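Search this site Go

Napkins are the worst

20 Aug 2019
Print | E-mail this post

Quick one, got to be out the door soon.
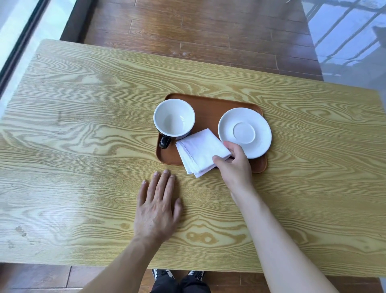
So we're back on the cafe tasks for Urko. Paula Neagu wants 273 clean demos before we retrain and I'm the one with the spare afternoons, so it's me at the table. Tray, cup, saucer, folded napkin. Over and over. By hand this time, no remote.

I did the remote version in March and hated it. The lag on the Finero controllers is small but you feel it every time you go to close your fingers, you overshoot, then you correct, and the robot learns the correcting. Had 2 weeks of demos that all had this little wobble at the end. Urko picked it up beautifully. Wobble and all. Binned the lot.

By hand is faster, heaps faster. But you have to slow down on purpose and behave like you've only got the one sort of grip. I keep wanting to do the clever thing with my ring finger. Paula watches the playback and goes "it can't do that" and she's right, so thumb on top, fingers under, pinch, lift, wait a beat, put down. The waiting matters more than I thought it woud.

Cup's easy. Saucer's fine if you take it by the rim. The napkin though. Never folds the same twice, the layers slide, and if you grab only the top one the rest stays put. Told Paula we should swap it for a stiffer one and she said cafes don't have stiffer ones. Fair enough.

Other rule, the hand you're not using stays down flat on the table. I forgot on 3 of them yesterday and scratched my nose on one. All three out.

Poso is getting the same set once Vasiliu sorts the wrist mount, no colour yet on when. I've asked 4 times.

Anyway. More tomorow, if my back holds up. Need a better chair hieght or a lower table.

Print | E-mail this post

Search this site Go Advanced search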